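Fruit bowl (custom of the Helldale valley)

The fruit bowl, known locally as the "standing bowl", is a household custom in Helldale and the villages just over the hill from it. I grew up with one and I've been collecting notes on it for years, so forgive me if this entry wanders a bit more than the ones on either side of it! In short, a family keeps a bowl of fruit out through the cold months, and anyone who comes through the door may take from it without asking.

Name

My gran said "standing bowl" and so did everybody on our lane, but at the top end of the valley you'll hear "stander", and in Dallunis it's "the open bowl". Khurram Warraich, who put together the first proper word list for the district, thinks the name comes from the bowl being left standing overnight when the rest of the table was cleared. I like that explanation, though I've also heard a farmer swear blind that it's because you had to stand up to eat from it (sitting down with the fruit meant you were staying for supper).

What goes in it

Apples and pears were the whole of it for a long time, because that's what the valley grew. Oranges came in with the railway and were a treat, then a habit, and by my mother's day a bowl without them looked a bit mean. Mandarins are the favourite with children, who can peel them without a knife. Bananas are argued over. They hurry everything else along and go black themselves, and my aunt wouldn't have them in the house before Christmas.

The bowl itself should be wide and low. A deep one hides the bruised fruit at the bottom until it's too late, and you find out by the smell.

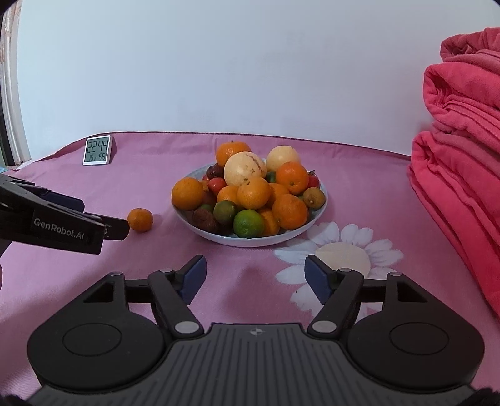
Setting out and taking in

The bowl goes out in November, usually after the first hard frost, and comes in again when the first rhubarb is pulled. Between those two it's never supposed to be empty. If you finish the last piece you put something in, even if it's only an onion, and I've seen an onion sit there for most of a week while everyone waited for somebody else to go to the shop.

Which room it lives in varies a lot. Kitchens are the obvious place, but plenty of the older houses kept it upstairs, where there was no stove to soften the fruit. My grandparents' was on the landing, on top of the blanket box, and you got very good at picking one out in the dark. Others had it in the front bedroom, which was the coldest room and the one kept for visitors.

There are a few rules about taking. You take from the top. You don't squeeze and put back. A guest is offered first pick on the way in and a second piece for the road, and refusing the second is perfectly polite while refusing the first is a little bit rude.

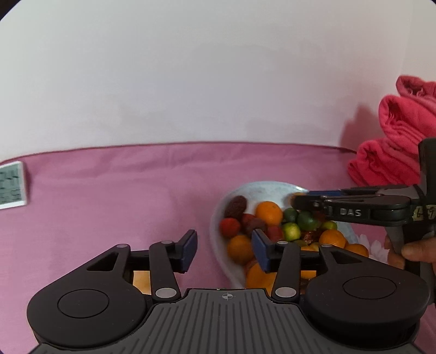

Children had their own version of the rules, of course, and in our house it came down to who was up earliest. The biggest orange never lasted past seven in the morning. My brother used to turn a bitten apple round so that the good side faced the door, and he got away with it for one whole winter before my mother picked that one up to offer to the vicar.

Bowls and makers

Most of the old bowls you come across were made at the Tedesco pottery, down by the ford. They're heavy, thick in the foot, and glazed in whatever was cheap that year. The pottery's surviving order book lists 2908 fruit bowls, nearly all of them sold within the valley, which gives you some idea of how seriously people took it. Novari, the shop on the square, sold a thinner and prettier sort, and those were the ones given as wedding presents. Very few of them have lasted. We had two and I broke both.

Keeping the fruit

Karim Chamoun ran the greengrocer's in Dallunis for most of my childhood and would give you advice whether you'd asked or not. His was to turn the pile every four days, keep pears apart until they give slightly at the neck, and never wash anything until you're about to eat it. Marks on the skin didn't bother him at all. Rough brown patches on a pear are often just where it rubbed against a twig, and he'd sell you those cheaper and tell you they were the sweet ones.

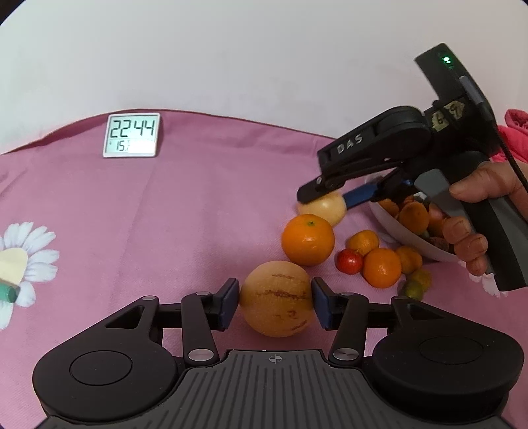

Vol. 2, p. 4

Decline and present day

The custom thinned out once people had fridges and central heating. Fruit goes over quickly in a warm room, and a bowl that was meant to see you through a fortnight is now past its best by the weekend. It hasn't gone, though. I still see bowls in windows when I walk up through Helldale of an evening, and the school puts one out in the entrance hall each winter, mostly satsumas, filled by whichever class has its turn.

I keep mine on the chest of drawers in the back bedroom, and yes, there are bananas in it.

See also: Apple store; Rhubarb week; Tedesco pottery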